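From: Chinyere Okonkwo
To: Members' list, Rilldale Print and Sculpture Society
Date: Friday, November 15, 2019
Subject: Re: Catalog for the Warkska retrospective - text, loans and deadlines

Dear members,

Thank you to those who replied to the first notice about the catalog. I am answering Dionysis Kourkoulas's message in full on the list, as several of you raised the same points with me privately. His message is quoted here, and the replies follow in the order of his questions.

On Tuesday, Dionysis Kourkoulas wrote:
> Dear Chinyere,
> I have read the outline for the catalog and have three concerns.
> First, the outline gives the opening essay to the Alard years and
> leaves the early reliefs to a short note at the back. Many of us
> learned to carve from those reliefs and would like to see them
> treated at proper length.
> Second, I lent two works for the October preview and was never
> sent a condition report when they came home. Will lenders to the
> main exhibition receive one?
> Third, what is the print run, and will members have to pay for
> their copies? At the last exhibition this was not settled until
> the opening night, and it caused bad feeling.
> With regards,
> Dionysis

1. The essays

The editorial group met last week and has agreed to change the outline. The catalog will now contain 4 essays of similar length. Zinash Chala will write on the early reliefs, drawing on the interviews she recorded with former students of the Nwankwo studio. Kibet Masanja keeps the essay on the Alard years, which is already in draft. The remaining two essays, on the public commissions and on the late woodcuts, are unchanged.

The short note at the back will become a chronology. Members who hold letters, invitation cards or price lists from any of the early exhibitions are asked to let Zinash know before the end of the month. She does not need the originals. A clear scan of both sides is enough, together with the name you would like printed in the acknowledgments.

Two members asked whether the essays would be reviewed by an outside reader. They will be. The reader's comments go to the authors first and then to the editorial group, and authors are free to decline a suggestion if they give their grounds in writing.

2. Condition reports

Dionysis is right that reports should have been sent after the preview, and I apologize on behalf of the exhibitions office. The reports were completed but remained in our files. Copies went out by mail on Wednesday to every lender concerned. If yours has not arrived within a week, please write to Omolara Mohammed, who now handles all loan correspondence.

For the main exhibition, each work will be examined on arrival and again before return, and the lender will receive both reports. Any change in condition will be reported to the lender on the day it is found. Frames and plinths are covered by the same procedure. Works on paper should be delivered flat, and unframed sheets must be placed between boards - please do not roll them.

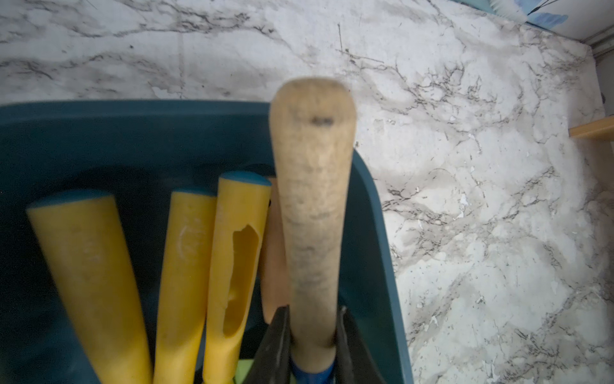
3. Print run and members' copies

The society has approved a print run of 3,000 copies. Each member in good standing on the opening day will receive one copy free of charge. Additional copies may be bought at the members' rate, which will be announced once the printer's final price is known. Lenders and authors will receive two further copies each.

A separate edition of 100 copies will be issued in a slipcase with an impression from one of the late blocks. These are not included in membership. Orders will be taken by letter or e-mail only, in order of receipt, with a limit of one per household until the opening. Members who asked me to reserve a copy by telephone are kindly requested to confirm in writing.

4. Corrections to the list of works

The draft list circulated last month contains errors in the dates of several reliefs, and one woodcut appears twice under different titles. A corrected list is being prepared. Please quote the title exactly as it is written on the work, even where you believe the inscription to be wrong, and add your own view separately.

Corrections should be sent to me directly, with the words "List of works" in the subject line. Replies about the catalog essays may go to the whole list.

Yours sincerely,

Chinyere Okonkwo
Publications Secretary
Rilldale Print and Sculpture Society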